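Varkmont opens its gut lab to the public, and I went to see what is in the freezers

The tour leaves from the visitor desk at the Varkmont institute every hour between ten and three. I took the eleven o'clock one in October. The sign in the lobby said "Meet Your Microbiome," with a cartoon bacterium waving from under the M. I have been writing about digestive health long enough to get itchy when a bacterium waves at me.

Some background for anyone who hasn't followed the story. Varkmont runs a study called Fekik, which looks at whether eating fermented foods every day helps people with irritable bowel syndrome. A local yogurt and pickle company, Toklow, supplies the food for free. The study's first results were presented last spring and got written up in a lot of places under headlines that used the word "cure." The paper does not use that word. It doesn't use it because the study didn't test for it.

Our guide was Shanti Joshi, a research nurse who handles intake. She was good, and she answered questions straight, including the rude ones, most of which were mine. She told us that 830 people had filled out the screening form and 321 were enrolled. I asked what happened to the rest. Many were taking drugs that ruled them out, she said, or had recently been on antibiotics, and a fair share stopped answering the phone once they understood how samples are collected. The study asks for one every week. You do it at home, you put it in your own freezer, and a courier comes.

That dropout before the start matters more than the tour made it sound. People willing to keep stool next to the frozen peas for months are not average patients. They may be more motivated, or sicker, or just less squeamish. Any of those could change how they answer a symptom survey.

First stop was the sample room. You look in through a window. There are upright freezers set to minus 80, a logbook on a string, and an alarm panel that a boy in our group badly wanted to set off. Each sample gets split into small tubes so that no tube has to be thawed twice. I liked this room best of anything on the tour. Storage is dull, and it is where a lot of gut research quietly goes wrong, so I was glad to see somebody fussing over it.

Second stop was sequencing, where Vikas Rawat had a poster and a laptop. Rawat does the statistics. His poster showed two clouds of dots, one for people who said they felt better after the diet and one for people who didn't. The clouds overlapped quite a lot. He had drawn ovals around them, and the ovals made them look further apart than the dots did. I said so. He laughed and said the ovals were the communications office's idea, then pulled up the plain version, which to his credit he had ready.

His account of the findings was a good deal more modest than the lobby's. Among people eating the fermented food, those who reported fewer symptoms also tended to have a wider mix of bacteria at the end. That's a link. It could be that the food changed the bacteria and the bacteria calmed the gut. It could be that people whose guts calmed down started eating more kinds of food, and the bacteria followed. Rawat said both of those out loud, without being pushed. The handout in our tote bags mentions only the first.

I also asked about the comparison group. There is one, 40 people who kept eating as usual and filled out the same forms. They knew they weren't getting the food, of course. It's hard to hide a jar of pickled cabbage from the person eating it. With irritable bowel, where expectation alone can move symptom scores a long way, that is a big hole, and I don't see how this design fills it. Joshi said a second phase is planned in which the comparison group will get a heat-treated version of the same products, with the live cultures killed off. Good. I would have waited for that one before ordering the banners.

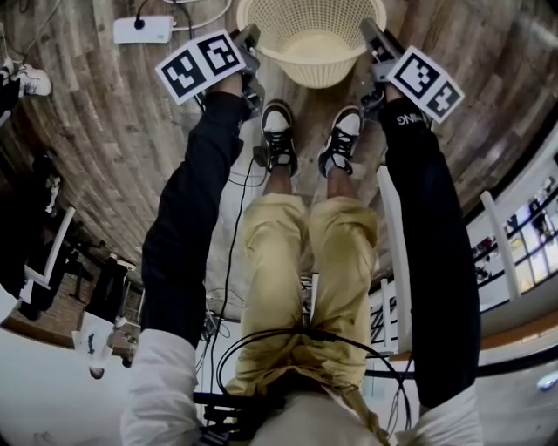
The money question came up over lunch, which was provided by Toklow. A retired pharmacist at my table asked whether the company sees the data before it is published. The answer from the institute's person was that Toklow gets a summary and has no say over the text. I asked if the agreement was posted anywhere. It isn't, though I was told I could write in and request it. I've written in. If I hear back I'll add a note at the bottom of this page.

Afternoon visitors could go across the courtyard to the Uniyal building for the diet clinic demo, and I did. A dietitian took us through the food diary the volunteers use. It is three pages for each day, with boxes for portion size, time eaten and how you felt an hour later. The woman next to me, who has had IBS for most of her adult life, said she'd give it a week before she started making things up. Plenty of people would. Food diaries are notorious for this, and I'd have liked to hear how the team checks them. The dietitian said they phone people at random and ask what they had for breakfast. Fine, but it's breakfast.

The demo ended with samples. The carrot one is very nice. I had two helpings and can report no change either way.

Should you go? If you or someone in your family has gut trouble and you'd like to see what happens to all those little tubes, yes. The staff know their work and will talk to you like an adult if you ask them to. Skip the lobby film. Wear a sweater, the hallway by the freezers is cold. Parking behind the Uniyal building is free on tour days but the gate sticks, so leave time for that.

If you have IBS and are thinking of changing what you eat because of the headlines, talk to your own doctor first, especially if you take anything that affects your immune system. A jar of pickles won't hurt most people. Some people with IBS find that fermented food makes them worse, and several people in this study did too. They are in the paper, in a table near the back.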